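Trutdale Sets Equipment Plan for Robotic Handling Program

The Trutdale Center for Applied Automation has approved an equipment plan for its robotic handling program covering the next 13 months. The plan provides for the purchase of 2 additional robot hands, a supply of replacement parts and a service agreement with Medus.

Purchases will be made in stages. The first order, to be placed in March, covers the hands and their mounting hardware. Wrist cameras, spare connectors and fingertip pads will follow once the first units have passed acceptance checks at the Center.
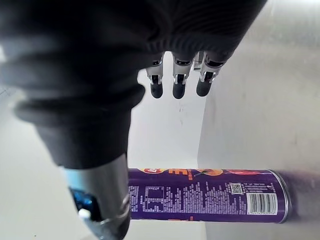 Fingertip pads and protective gloves have been moved out of the general supplies budget and will now be listed as a separate line. Program staff asked for the change after last year's spending on wear items exceeded the amount set aside. Under the new plan, a reserve equal to 30 percent of the hardware cost will be held for parts and repairs.

Bids were invited from three suppliers. Brakenero offered the lowest purchase price, but its quoted delivery time of up to 45 days for spare parts did not meet the Center's requirements. Medus was selected on the basis of total cost over the service period, including training and repair. Naseri will supply cables, stands and power equipment under an existing contract.

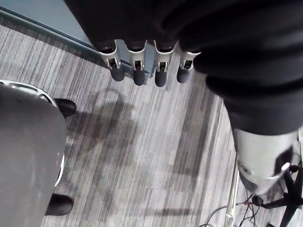

The plan also sets aside funds for floor space. Handling work is currently carried out in a room shared with office staff, and the Center intends to provide a dedicated area with fixed cable runs before the second order is delivered. A request for quotes on the electrical work will be issued separately.

Departments that expect to use the new equipment are asked to submit their estimated hours to the purchasing office by the end of April. Requests received after that date will be considered at the midyear budget review. Existing bookings are not affected.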